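The Last Table

The café at Nesberg was to close on September 21, 2023, and Océane Turcotte had promised to cook for anyone who came. She had run the place for 19 years. Her aunt had run it before that, and the sign over the door still said Petrenko, after a man who had sold them the lease and gone to live by the sea.

She was up at five. The bread came first, then the onions, then the long business of finding enough plates.

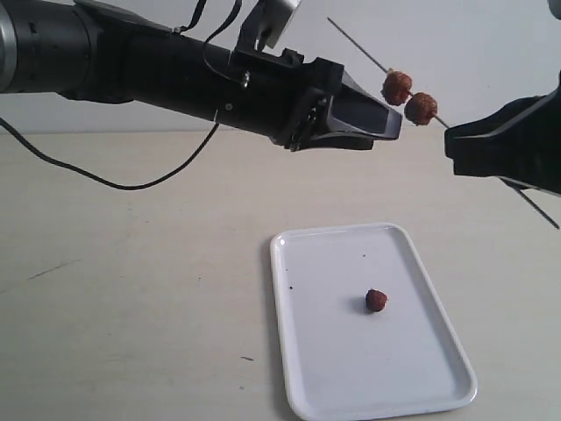

Black arm, beige background.

By noon the ferry from Akivitz had come in and people were walking up the hill in their good coats. Most of them she knew. One couple had got engaged at the window seat and wanted it again, but the window seat had gone to a man eating soup, and he would not be hurried. Océane gave the couple a glass of wine each and told them to wait.

They waited. It rained a bit, then stopped.
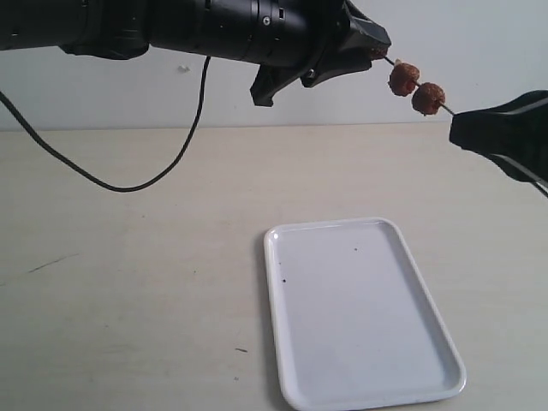
Her brother rang at two to ask whether she had signed the papers. She said she had signed some of them. He said the buyers wanted the keys by seven, and she said they could have them when the soup was finished. He had never liked the café – he thought it smelled of other people's lunches – and he had been asking her to sell it since April.

"You'll be glad when it's done," he said.

"I expect so," she said, and went to see to the stove.

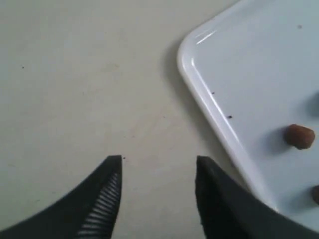 The man with the soup turned out to be called Zustetti. He had eaten there once before, 33 years ago, when her aunt was at the till and he had no money on him. She had let him go without paying. He put an envelope beside his bowl and asked what he owed for both meals.

Océane looked at the envelope for a while. Then she went to the back and found the old order book, the one with the green cover, and turned the pages until she came to his name. Her aunt had written one word next to it, and the word was "paid".
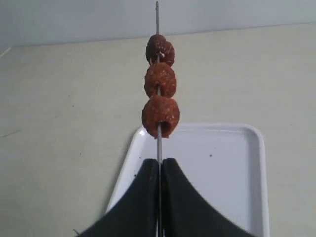

Four rings on a thin metal skewer.

She showed him the page. He read it twice, folded the envelope into his coat and asked if there was any more bread. There was. She cut him the end of the loaf, called the couple over to share his table, and let the telephone ring.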